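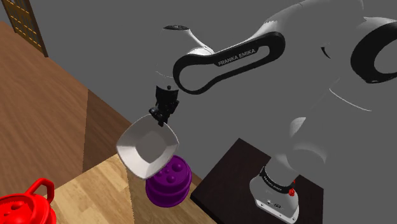
So I've been cooking my way out of a rut, and it started with soup. I don't mean a fancy soup. I mean the lentil one my mother made every other week when I was a kid, which I complained about until I moved out and then missed so badly that I called her from my first apartment to ask how it went. She told me "you know, the usual way," and that was the entire recipe.

I've written here before about how I stopped cooking for a while after I changed jobs. I was getting home late, eating toast over the sink, telling myself I'd get back to it when things calmed down. Things didn't calm down. What happened was that my friend Remedios Nieto came to stay for a weekend, opened my fridge, closed it again and said, very kindly, "Is this a fridge or a mustard museum?" Fair. There were a lot of mustards.

She made me go to the store with her and we bought onions, carrots, celery, brown lentils, a can of tomatoes and a bag of lemons. Then she stood in my kitchen and bossed me around for an hour, and we ate at the table like grown people, with napkins (paper towels folded in half, but still). I slept like a log that night. And I thought, okay, I could do this on a Sunday. Just Sundays. I wasn't going to promise anything about Tuesdays.

That was January. It is now the day after Thanksgiving, 28 November 2025, and I'm sitting here with cold stuffing and a big mug of coffee, and I've kept it up nearly the whole year. I skipped a stretch in the summer when it was too hot to turn on the stove and I lived on tomatoes and cheese, which I refuse to feel bad about.

A few of you asked in the comments what I make and how I do it, so let me just ramble through it.

The soup first. I chop two onions, and I mean big ones, and cook them in more olive oil than feels polite. Low heat. I used to rush the onions and I think that was my whole problem as a cook for most of my twenties. They need to go soft and a bit gold, and that takes as long as it takes. I put on a podcast. Then the carrots and celery go in with a good pinch of salt, then garlic, then cumin and a little smoked paprika. When it smells like you want to eat the spoon, add 200 grams of lentils (I weigh them now, my measuring cups are all over the place and one has lost its handle), the can of tomatoes, and enough water to cover everything by a couple of inches.

Then you leave it alone. My mother stirs hers constantly and hers is better than mine, so maybe ignore me on that one.

The lemon goes in at the end. A lot of it! More than you'd think! The first few times I made this on my own it tasted flat and brown and I kept adding salt, and then more salt, and it was just salty and brown. Remedios texted me one word - LEMON - and that fixed it. I now do the juice of a whole one, sometimes one and a half if they're those sad dry ones you get in winter.

It keeps for days in the fridge and gets thicker, so you'll need to loosen it with water when you heat it up. It freezes well too, though please label it. I have thawed what I thought was lentil soup and found out at dinnertime that it was chili. Not a tragedy, but I'd already made the toast for soup, with the butter and everything, and I was in a soup mood.

Once I had the soup down I got cocky and went for bread. My neighbor Virgil Rusu bakes, and when I mentioned in the elevator that I was thinking of trying it he was at my door that same evening with a jar of sourdough starter and a page of handwritten notes. I wasn't ready for the jar! I had been thinking of a packet of yeast and a nice easy loaf. But you can't hand a jar back to a man who's smiling like that, so I became a person with a starter.

I'd love to tell you it went well. The first loaf was basically a hubcap. The second had a hole in the middle big enough to lose a tennis ball in, and a gummy bit along the bottom that I ate anyway with a lot of butter. I fed the starter at the wrong times, I forgot it on top of the fridge, I worried about it when I went to my sister's for the weekend. It's a lot like having a very boring pet.

What turned it around was Virgil looking at my dough and telling me it was cold. My kitchen is drafty, and I'd been following times written for somebody with a nice warm one. He told me to put the dough in the oven with only the light on, and to wait until it looked right and forget the clock. I hated that advice. I like a clock. But I did it, and the next loaf came up round and brown and crackly, and I took it downstairs to show him, still in the towel, in my slippers.

I still mostly make the yeast kind, to be fair. The one you mix in a bowl the night before and don't knead at all. It's about as much work as making a pot of coffee and people are weirdly impressed by it. The starter comes out when I have a free weekend and some patience saved up.

Third thing I make all the time: roasted cabbage. I know. Stay with me. I grew up with boiled cabbage, and I would not have believed this was the same vegetable. Cut it in thick wedges, leave the core in so it holds together, oil and salt all over, and roast it hot until the edges go dark. Really dark, darker than you're comfortable with. Then I spoon over plain yogurt with grated garlic in it and whatever nuts are in the cupboard. My coworker Ignacio Escobar saw this in my lunch box, made a face, tried a bite, and asked me for the recipe before we were back at our desks. He does his with hot honey now and says it's better. I've tried it his way and I'm annoyed to report that it's pretty great.

The thing I can't make is rice. I've decided to be open about this. I have tried the rinsing and the not rinsing, the finger trick, the lid with a towel under it, the oven method, boiling it like pasta. It's either crunchy or it's glue. Consuelo Vallejo, who used to sit across from me at my old job and who has strong feelings about most food, told me to buy a rice cooker and stop suffering. I keep saying I don't have the counter space. I have the counter space. I think I'm just being stubborn.

Let me say something about Sundays, too, and then I'll get back to my stuffing. I used to have the worst Sunday evenings. You know the feeling, when it gets dark and you can hear Monday coming up the stairs. I'd scroll on the couch and get into bed grumpy. Having a pot on the stove gives the evening a shape. There's chopping at five, then the long boring simmer when I do the laundry or call my mother, then dinner, then filling up the containers for the week. I still don't love Mondays. But I walk into them with lunch packed, and that's a big help.

It's been good for my wallet as well. I haven't added it up and I'm not going to, but I used to buy lunch most days, and now the sandwich guy asks me where I've been.

It's also gotten me having people over again, which I didn't see coming. It's up to 2 friends at a time, since my table is tiny and one of the chairs is really a stepladder. No theme, no three courses. I make the soup, I cut the bread, somebody brings wine or those orange cookies from the corner place. Last time we got so deep into an argument about whether you should keep tomatoes in the fridge that we forgot the cabbage in the oven. It was fine. It was maybe the best cabbage I've made.

Yesterday I was at my mother's for the holiday and she let me do the gravy. If you knew my mother you'd know what that means. She stood right behind me the whole time, obviously, and took the whisk away from me once, but then she gave it back! I asked her again about the lentil soup, now that I have some idea what I'm doing. She thought about it and said she puts a potato in. A potato! All year I've been trying to work out why hers is creamier, and she has been putting a grated potato in it since before I was born and never once mentioned it. I asked her why she didn't tell me and she said I never asked about potatoes.

So that's this Sunday sorted. I've got lentils, I've got onions, I need to pick up a potato and more lemons. I'll let you know how it goes.

If you have a soup your family makes, put it in the comments, even if the recipe is "the usual way." And if anyone has figured out rice in a regular pot on a cranky old electric stove, please, I'm begging, write it down for me in small steps.

Okay, the coffee's gone cold and there is still pie.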